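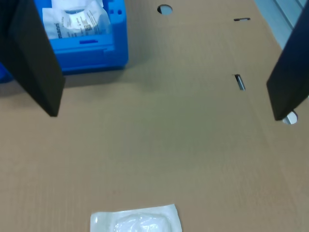 Gripper fingers over the cardboard work surface, with the blue supply bin at left.

Feltar pouch picking: frequently asked questions

What does the study test?
Whether a policy trained on one type of sterile pouch can pick other types without retraining.

How much data was used?
We trained on 2961 demonstrations. After filtering out incomplete ones, 2515 were left, and all results use that set.

What is the main result?
The policy picked unseen pouches in 81 percent of trials. The baseline reached 44 percent.

Where does it fail?
Mostly on pouches lying flat with the clear side up. Depth readings on the plastic are poor, and the fingers close too high.

Does it check that the seal is intact?
No. Pouches handled in the study are not returned to clinical use.

Can I get the code?
Yes, under a research license. Write to Sharada Pai. Questions about the hardware go to Kumudini Begum.

Last updated: April
This site uses cookies to count visits. Accept | Decline
Contact | © Tandbridge Lab | Back to top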